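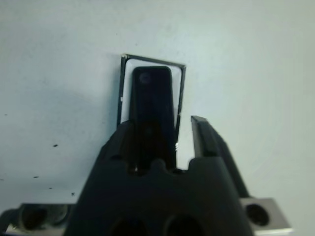 *Black border, pale face, held upright. Note the small white thready bit low on the right side.*

**1/** Thread on black-edged pieces with pale faces, and the white surfaces they get put down on. Mostly notes on edge wear and cleaning. May 8, 2024, bench room, Zerkport.

**2/** Edges first. On a black rim, wear shows up white long before it matters mechanically. On a white rim you'd never see it. Colour choice is doing half the inspection work for you.

**3/** There are three kinds of white mark on a black edge and they get treated differently. Residue wipes off. Scuffing stays put but feels smooth. Fray or chipping catches a fingernail.

**4/** Do the fingernail test after the wipe. I did it the other way round for most of April and logged a lot of dried residue as chips.

**5/** If it's a loose fibre, trim it flush with small scissors. Don't pull. Pulling can lift whatever it's attached to, and then you have a longer problem in the same colour.

**6/** Surface marks next. Dark specks on a pale surface are either sitting on it or in it. Dry microfibre first, one pass, light pressure. Whatever's left gets a damp cloth. Whatever's left after that goes on the sheet as permanent and I stop looking at it.

**7/** The grey-blue cast on pale surfaces is a separate matter. White things go cool in shade. Before writing "discoloured" on anything, move it under the main light and look again.
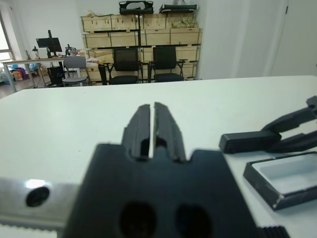
*Shallow tray at right, black raised rims, pale inside. Worn white spots on the front corner.*

**8/** Corners go first on a tray like that. Two rims meet there and it's the part that touches things when you set a tray down at an angle. The long sides will usually outlast the corners by a good margin.

**9/** I've tried touching up worn corners with a black paint pen (Udura, fine tip). Result on spare trays: 13 days before the white was back. Two coats did no better than one. The cap is good, I'll give it that.

**10/** Edge tape from Ouellet lasted longer, nearly 30 days, but it adds thickness at the corner and the trays stop nesting properly. Removed it from all of them. The adhesive took more time to get off than the tape took to put on.

**11/** Current practice is to leave the corners alone. Cosmetic wear gets noted once. A corner that catches the nail gets sanded with 400, wiped, and put back into use.

**12/** Correction to 11: I meant 40, then finish with something finer. No, ignore that as well. 400 is right. 40 is for the floor.

**13/** Tabletops. A matte white top hides glare and keeps smudges. Faint smudges are best seen from low down at the far side, looking across. From directly above you'll miss most of them and call it clean.

**14/** Cleaner: Tringate, diluted, on the cloth and never on the table. Sprayed directly, it pools along tray rims and leaves a line the exact shape of the tray.

**15/** Lift trays to clean under them. Sliding a tray over grit puts fine scratches in the top, and those hold dirt better than the original finish did.

**16/** Someone asked about switching to all-white trays so the wear wouldn't show. On a white table you'd lose the outline. The black rim stays.

**17/** Still looking for a corner guard thin enough to nest. If you've used one on a shallow tray, reply with the thickness, please. Links to silicone furniture bumpers have already been received.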